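Evening talk, Prernau Motor Club
Shuk-fan Kwok - speaker notes
Slot: 40 minutes, then questions

Opening
Thank the club for having me. Say who I am: suspension setup for hill climb cars, mostly rear-wheel drive, mostly older chassis. Tonight is about tires and pressures on a short course. Ask for hands - who has driven the Prernau climb, who has only watched it.

Why the first corners are the hard ones
A hill climb gives you no warm-up lap. On our course the run is over in 90 seconds, and the tires are only coming up to temperature when you can see the finish board. People set their car up for how it feels at the top. Most of the time is lost at the bottom. Show the split times from last April. Two cars, same class, same tires. The Ionescu car was slower through the last section and still won, all of it made in the first four corners.

Pressures
Start lower than you would for a circuit. Check them in the paddock with the car in the shade, and write the number down before you touch the valve. I still meet drivers who adjust first and then try to remember where they started. Use the same gauge all day. If you borrow one, compare it with yours before the first run.

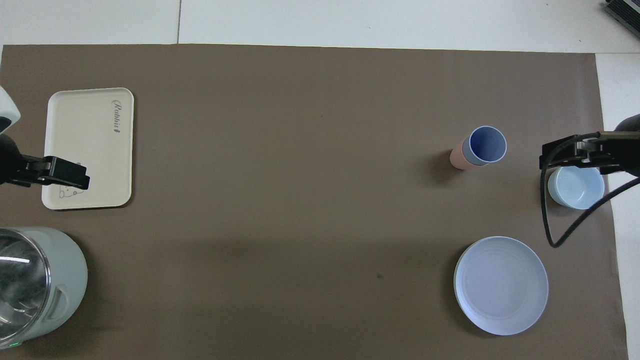
Change one end of the car at a time. If the front washes out at the hairpin, leave the rear alone until you have made another run. We get four runs on a good day and two on a wet one, so choose what you want to learn before you go to the line.

The Evico dampers
Someone will ask. We ran them for one season on the Vostine chassis. Good control over the bumps below the bridge, too stiff in rebound as delivered. We came off 2 clicks at the rear and left them there. I would not buy a set until the bushings are fresh. Worn bushings will hide anything you do with the adjusters.

Driving
Keep this short, there are better drivers in the room. Spin at the start heats the surface of the rear tires and not much else. A clean launch beats a smoky one. Brake in a straight line into turn one, even if it feels early.

If time is short
Skip the damper section and go to the pressure log. Leave the blank log sheets by the door - 75 printed.

Questions
Likely ones: nitrogen (I don't bother), tire warmers (check your class rules), camber on a road-going car (depends how many miles you drive it). Repeat each question for the people at the back.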